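Adhiambo Mfaume
Oct 7, 2021

Okay, lentil soup thread! I have made this one so many times since April that I can do it half asleep, and people keep asking in my replies, so I'm putting it all in one place. 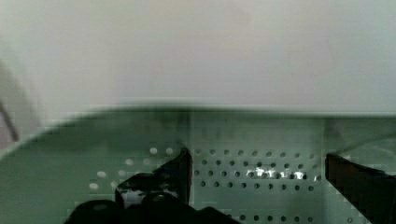
1/ What goes in: red lentils, one big onion, a lot of garlic, a spoon of tomato paste, cumin, smoked paprika, a can of coconut milk, and a lemon at the end. If you've got carrots getting bendy in the fridge, in they go too.

2/ Start with the onion and take your time with it. Medium-low heat, plenty of oil, a good pinch of salt. I used to give it five minutes and wonder why my soup tasted thin. Now I go until the edges are properly golden — oh my gosh, the difference.

3/ Garlic and spices next, just until you can smell them from the other side of the kitchen. Then the tomato paste. Let it darken and stick a little. Scrape it all up when the water goes in, that's your flavor right there.

4/ Rinse the lentils first!! Mine foam like crazy if I skip it. One and a half cups of lentils to six cups of water. Simmer with the lid half on, stir now and then, and they'll be soft in twenty minutes or so.

5/ Coconut milk goes in once the lentils have fallen apart. I shake the can and use the whole thing. My sister uses half and freezes the rest in an ice cube tray, also great.

6/ LEMON. Juice of a whole one, off the heat. Taste, then salt, then taste again. I've never made a pot that didn't want more salt at this point.

7/ Mwajuma Khaemba told me to fry cumin seeds and chili flakes in butter and pour that over each bowl. I did it on Sunday and I'm never going back. It sizzles! It smells amazing! Two minutes of work!

8/ To blend or not: I blend half and leave the rest chunky. All smooth is nice too if you're feeding little kids.

9/ It gets really thick overnight, so add a splash of water when you reheat. Freezes fine for a couple of months. Feeds 4 with bread, or me for most of a week.

10/ A few of you asked about brown lentils. They work, but they hold their shape and need a lot longer, so it's more of a stew. I like it with spinach stirred in at the end.

11/ Forgot the ginger! A thumb of it, grated, in with the garlic. Sorry to everyone already at the stove — you can stir it in later, it'll just be a bit sharper.

12/ If you make it, send me your toppings. So far I've had crispy onions, yogurt with mint, and a fried egg (trying that one tonight).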